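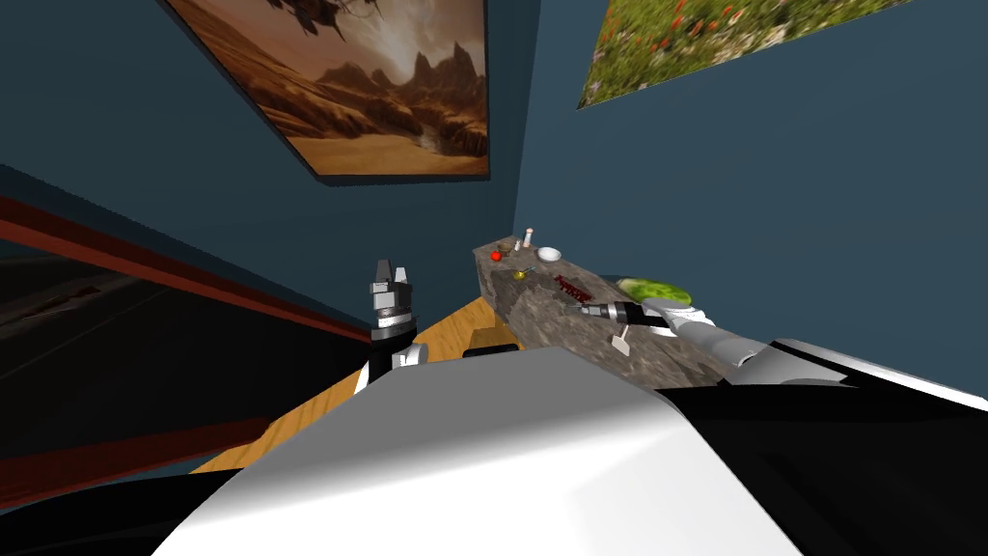
Someone replied to last week's thread to say that if the gripper comparison is all in simulation then the numbers are worthless, and could I please go back to posting about real hardware. Fair enough to ask, so I'll go through what we ran and what I think it's good for.

The setup: same two-armed robot model, same kitchen, same counter. Right arm starts with the power drill already in the gripper. We swap the gripper model, the controller, or the head camera placement, one at a time, and rerun.

Two gripper models. The Kirkus is the two-fingered parallel one we've used since April. The Lesow has longer fingers and a softer contact model. Both are set to the same maximum closing force, so the Lesow doesn't win just by squeezing harder.

3,691 runs with the Kirkus, 3,174 with the Lesow. They should have matched. The Lesow batch stopped overnight when the disk filled up and I didn't restart it. I compare rates, so it doesn't matter much, but I'd rather say so.

A drill is an awkward thing to hold. Most of the weight is at one end and the body is round. On quick wrist turns the Kirkus let it rotate in the fingers more often than it dropped it outright. The Lesow had less rotation and more drops.

I count a rotation as a failure if the chuck ends up pointing somewhere the controller doesn't expect. A held drill pointing the wrong way is no use for the next step. If you only count drops, the Kirkus looks a lot better than it should.

Controllers. We tried the stock one and the Amoah, both at 50 Hz. The Amoah slows the wrist down near the end of a move. It's slower overall and you notice when you're sitting watching it, but it cut rotation with both grippers. I'm keeping it.

Camera. From the head, the robot's own torso takes up a big part of the view when it looks down. We moved the camera forward in the model and got more counter, but then the right forearm hid the drill on some reaches. Moved it back. A wrist camera is probably the answer -- haven't tried one yet.

The clutter stays on the counter for all of it. Tomato, bowls, shaker, half a watermelon. An arm that plans well over a bare surface can still clip a bowl with its elbow, and I want that in the results. Bumping anything counts as a fault even if the grip holds.

Back to the reply. No, I wouldn't trust the slip rates as real slip rates. Friction in the simulator is a number I typed in. What I do trust is the ordering between controllers, and that held when I changed the friction up and down.

The gripper ordering did not hold. At low friction the Lesow dropped the drill so often that the comparison stopped meaning anything. So I'm not calling that one either way until we've had both on the bench at Clomham.

Bench plan is 700 grasps per gripper, same drill, stock controller first and then the Amoah. The Kirkus goes first. The Lesow fingers still need mounting plates -- the holes don't line up with our wrist flange.

If anyone has run a parallel gripper on a cordless drill with rubber finger pads, I'd like to know how long the pads lasted.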